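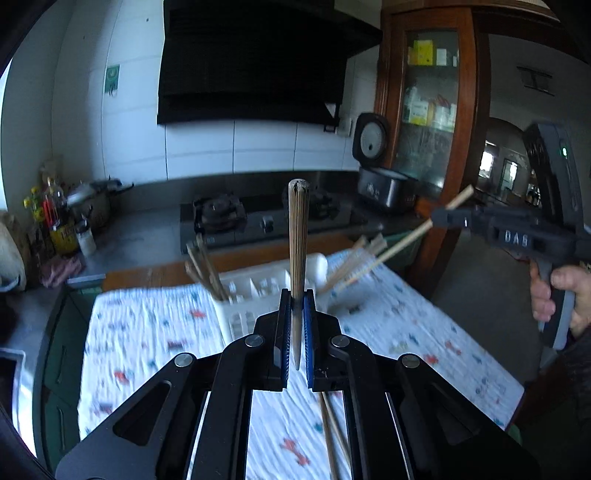 Why do chopsticks have one fat end and one skinny end?

The fat end is for your hand and the skinny end is for your food. A thick top is comfy to hold, and a narrow tip can pick up small things, even a single pea!

Chopsticks look like the simplest tool in the kitchen. Two sticks, and you're done! But look closely at one and there's plenty to find out. The brown wooden chopstick held upright at the front has a blunt, rounded top and a narrow, pointed tip. Fine dark lines run along it the long way. Those lines are called the grain, and they are a clue to how the tree grew.

What is grain?

Inside a tree there are bundles of tiny tubes that carry water up from the roots. When wood is cut, those tubes show up as lines. Chopstick makers like the lines to run from one end of the stick to the other. Wood is strongest that way – if the lines ran across the stick, it could snap in the middle of your noodles.

Are all chopsticks the same?

Not at all! Chinese chopsticks are often long, which is great for reaching dishes in the middle of a big table. Japanese ones are usually shorter with a finer tip, handy for picking bones out of fish. Korean chopsticks are often made of metal and can be quite flat. Wooden ones come in lots of shades, from pale to deep brown.

Where do they live when dinner is over?

Lots of families stand them in a utensil basket like the white plastic one on the table. It has slots in its sides and separate compartments inside, so the chopsticks can lean in one part and other wooden utensils in another. Slots are clever. They let air in and water out, and wood needs to dry properly after a wash. Wood that stays damp can grow mold. Yuck!

Try it: the chopstick sort

You need 6 pairs of clean chopsticks, a basket or tall cup with compartments, and a cloth to work on.

Mix up all the chopsticks on the cloth. Now find the pairs. Check the color, the length and the shape of the top. When you find two that match, stand them in the basket with the fat ends up. Keep your face well back from the sticks while you do it.

Too easy? Set a timer for 60 seconds and go again. Still too easy? Use a third chopstick pair to move the sticks into the basket, with no fingers allowed. It is really tricky, and really fun – round sticks love to roll away!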